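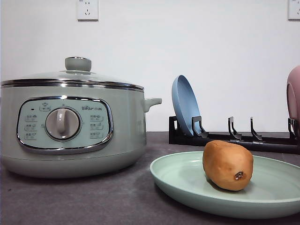
고정 카메라 화면. 왼쪽 멀티쿠커, 오른쪽 접시 위 감자

사내위키 > Corard > 조작 SW > 회의록

조작 SW 정기회의 회의록
일자: 2019년 5월 10일
참석: Yaneth Tamayo, Valter Tavares, 인지팀, 플래닝팀
작성: 플래닝팀 (급히 정리함, 틀린 부분은 댓글로)

1. 지난 회의 액션 확인
- 로그 재생 툴 Dranex 버전 고정: 완료
- 캘리브레이션 파일 경로 정리: 미완. Valter 이번 주 내로

2. 인지
- 유리 뚜껑 깊이값 여전히 구멍남. 뚜껑 위쪽 포인트가 뒤쪽 벽 깊이로 튐
- Yaneth: 마스크를 뚜껑 금속 테두리까지만 믿고 안쪽은 원판으로 채우자. 이견 없음
- 감자는 세그멘테이션 문제 없음. 단 접시 가장자리랑 경계가 프레임마다 조금씩 흔들림 → 평활화 넣어보기로
- 손목 카메라 쪽은 시야에 냄비가 일부만 들어올 때 자세 추정이 발산. 손잡이 고리를 기준 특징으로 쓰는 안 나옴 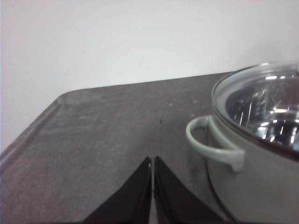
- 고리 안쪽으로 상판이 비치니까 충돌맵에서 손잡이를 통짜로 막아버리면 안됨. 현재는 볼록 껍질로 뭉개고 있음, 그래서 접근 경로가 자꾸 실패
- 상판 위 작은 점 같은 것도 물체 후보로 잡히는 경우 있음. 최소 크기 필터 필요, 기준값은 인지팀이 정함

3. 플래닝
- 샘플링 상한 500으로 유지. Valter는 252로 줄여도 된다는 의견인데 좁은 접근 구간에서 근거 부족, 보류
- 그리퍼 닫힌 상태 충돌모델이 열린 상태랑 같은 파일 참조하고 있었음. 버그. 2개로 분리
- 재계획 주기 75 ms. 제어 루프랑 락 걸리는지 프로파일링 먼저

4. 제어 / 툴링
- 힘 제한 파라미터가 코드에 박혀있음. 설정파일로 뺼 것
- Plerach 시뮬레이터에 상판 턱 형상 반영 요청. 지금은 평판이라 실제랑 안맞음
- 고정 카메라, 손목 카메라 타임스탬프 동기: Yaneth가 드라이버 패치 올림, 리뷰어 미정

5. 액션
- Yaneth: 뚜껑 마스크 처리, 손잡이 기준 특징 시험
- Valter: 충돌모델 분리, 캘리브레이션 경로
- 인지팀: 최소 크기 필터
- 플래닝팀: 락 프로파일링, 결과는 위키에 바로 올리기

6. 기타
- Midtbø 쪽 데모는 9월. 범위는 다음 회의에서 다시 예기하기로
- 브랜치 이름 규칙 좀 지켜주세요 (Valter)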